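Flerel laundry demos - read me first

Hi, I'm Stepan Derkach and I put this set together at Osbridge, mostly by holding the arm and dragging it through the folds myself. There are 303 demos in here. In 17 of them I drove the arm from the Nechyporuk remote handles instead, and you can tell, my hands are much jerkier on those (sorry!).

Every demo is its own folder, with the wrist video, the joint log and a short text note. I typed the notes right after each run, so expect typos. Joint angles are in radians, gripper opening goes from 0 (shut) to 1 (wide open). 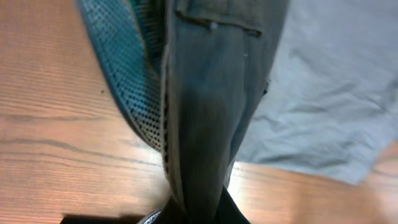 Clothes on the wooden tabletop, from the wrist camera.

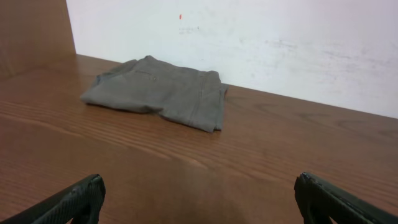
If you're training on this, please split by garment and don't just shuffle the runs - I did that the first time and got scores that were way too good. Denim is the hard one. It's stiff, it twists when you pull, and I regripped a lot, so those runs are long. The longest has 2350 steps and I left it whole.

Known problems: 2 folders have no note, and the clock on the joint log drifts a little in the remote runs. I'm hoping to fix the clock thing in September. The loader script came over from our older Festunley set, so ignore the warning about missing depth files.

Last updated 2020-07-17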